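What Does a Robot Do All Day? Our Trip to the Kulska Open Day

July
By the Junior Page editor

Quick one this month, becuase we only got back from Kulska at lunchtime and the page has to be done by 6. So. Robots!

Kulska is the place on the hill with the long bike rack. They build and teach robot arms. Once a year they open the doors and let people in to look, and kids can ask anything they want. Anything. One kid asked if the robots get bored. (No. More on that later.)

First thing to know. Most robots don't look like the ones in movies. No face, no legs, no beeping. The ones at Kulska are arms. One arm each, bolted down tight at the shoulder so they can't tip over. The arm has joints, same as yours. You have a shoulder, an elbow, a wrist. A robot arm usually has more bends than that, so it can reach around things in ways that would hurt you if you tried it. Please don't try it.

Try this instead. Hold your arm out straight. Now touch your nose. Easy, right? But look at what just happened. Your shoulder moved a bit, your elbow moved a lot, your wrist turned. You didn't think about any of it. A robot has to work out every one of those bends, and work them out all together, or the hand ends up somewhere silly.

THE HAND PART

At the end of the arm is the hand. Robot people call it a gripper. Lots of grippers have just two fingers, and the fingers do one thing: open and close. Like tongs. Or like your thumb and pointer finger if the rest of your hand was in a mitten.

We did a mitten test at Kulska, best part of the morning. You put on big oven mitts and try to pick up a coin from a flat table. Then a spoon. Then a cup. The cup is fine. The spoon is annoying. The coin is horrible! Most of us ended up sliding it off the edge and catching it, and the lady running the test said good, that counts, robots can learn that trick too.

Do it at home. You need mitts, a coin, a spoon, a cup that doesn't break. Ask first about the mitts.

HOW DOES IT KNOW WHERE THINGS ARE?

Cameras, mostly. A robot might have a camera out in the room, looking at the whole table, and another one down on its wrist, looking right past its own fingers. Why two? Think about threading a needle. You want your face up close. But if your face is up close you can't see the cat coming. Far camera for the big stuff, near camera for the fiddly stuff.

A camera doesn't know what a bowl is though. It only gets colored dots, rows and rows of them. The computer has to look at the dots and decide, ok, this bunch of dots is one thing and that bunch is a different thing. Shadows make that hard. A shadow has an edge and a shape just like a real object does, and you can't pick up a shadow. Shiny spots are hard too. See-through things are REALLY hard. Light goes right into them and the computer gets mostly table.

Next time you have a glass of water, look at it and find the edges. Where does the glass stop? It's weirdly tricky once you look.

HOW DOES IT LEARN?

Practice. Same as piano, same as soccer.

The arm we watched first is called Henari. For one job, Henari's team had saved 1,541 tries. One thousand five hundred forty-one! All for moving a cup from one side of a table to the other. Some tries were good and some were bad, and they keep the bad ones as well. If you only ever see it done right, you don't know what to do when it starts going wrong.

There are different ways to teach it. One is a person steers the arm, slowly, and the computer remembers. Another is the robot tries by itself and gets a score. The score is just a number. High number means do more like that. Bit like when you throw socks at the laundry basket and get better without anybody telling you how.

The second arm is called Poon. (Yes we laughed. Yes they're used to it.) Poon is newer and it is slow. It stops, waits, moves a tiny bit, stops. A boy behind us kept whispering "come on, come on". Slow is on purpose when people are nearby. There's also a big red button, and whoever is in charge stays close to it. Hit the button and everything stops. Everyone got to press it once, and nine kids got back in line to press it agian.

WHY KITCHEN STUFF?

Good question and we asked it. Factories are easy for robots, kind of. In a factory the same part comes to the same spot, the same way up, all day long. At home nothing is ever in the same spot. Someone moved the bowl. Someone left the lid upside down. The bottle is standing up today and lying on its side tomorrow.

So they practice on tables with ordinary things. Bowls, lids, bottles. Round things are a good test, they roll and spin if you push them wrong. A lid lying flat is one of the worst. It's thin, and there's hardly anything to grab. Fingers have to get the edge just right. Remember the coin.

A bowl is nicer. It has a rim! One finger goes inside, one goes outside, squeeze. Squeeze how hard? Too soft, it slips. Too hard, it bends or shoots off across the room. You worked that out when you were a baby, by dropping a lot of food on the floor. 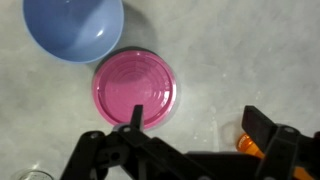
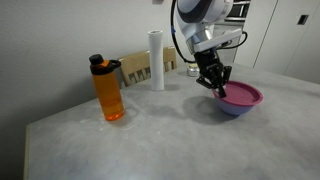 Find the pink and the blue in both!

WORDS TO KNOW

Gripper: the robot's hand.
Joint: a place where the arm bends or turns.
Sensor: any part that tells the robot something. A camera is one.
Fadex: the name Kulska gave its practice game. You get a card with a job on it, like "bowl to the left", and you have to write the steps for a robot. Then a friend follows your steps EXACTLY. It goes wrong fast and it's very funny. Ours forgot to say "open your fingers" so the friend just bumped the bowl along with a fist.

Make your own Fadex card at home. Pick one small job. Write every step. No skipping! Give it to someone and don't help them.

AND DO THEY GET BORED?

No. A robot doesn't feel bored or tired or proud. It can do the same move 300 times and the last one bothers it as much as the first, so not at all. The people get tired. There was a lot of coffee.

We put a box by the door for what you thought of the trip and have only read a few so far. One note, no name on it, says that robots should learn to put lids on before anything else, because at her house the lids never fit and somebody always gives up and uses a plate. Another asks whether a robot could ever be left-handed. We sent that one up to Kulska and they wrote back the same afternoon: it depends which side of the table you bolt it to, and please send more.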